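Stories > Short fiction > The Second Sandal

The Second Sandal
by Armindo Bragança 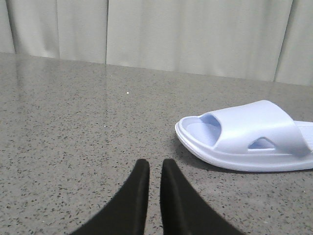

Amarachi Onuoha had worked at the shoe counter in Drultville for 27 months when the shop received its machine. The company Valente had sent it in September, with a thick manual and a promise that it would put the pairs together after closing time. Every evening the customers left sandals in the wrong places, and every evening Amarachi stayed to find which left belonged to which right. Now she stood with her coat on and looked at the pale lavender one on the speckled grey counter, its toe pointing to the two black fingers. It was a simple slide with a thick strap and a three-cornered hole in the side. A child of four could have picked it up.

"Take it by the strap," she said, although the machine did not listen to voices.

The fingers closed on air. They opened, waited, and went down again a little further to the right. This time they pushed the toe, and the sandal turned slowly, like a boat which nobody is steering.

Her manager telephoned at half past eight. He wanted to know how many pairs were finished.

"It is thinking," said Amarachi.

"The paper says 177 pairs in one night."

"Maybe it was a different night."

She put down the telephone and took off her coat. The other sandal she had already found under the bench by the door, where somebody's boy had kicked it. She could have put the two together in one second. Instead she held it behind her back and watched. She did not know why she wanted so much that the machine should manage.

At the ninth attempt one finger went inside the strap and the other stayed outside. The sandal rose by the width of a hand. It hung there, shaking a little.

"Good," whispered Amarachi. "Now, where is your sister?"

The arm stopped. On the small screen came the words: SECOND ITEM NOT FOUND.

She laid the other sandal on the counter and went to put the kettle on.

Flultley Stories | Write to the editor | © The authors | Back to top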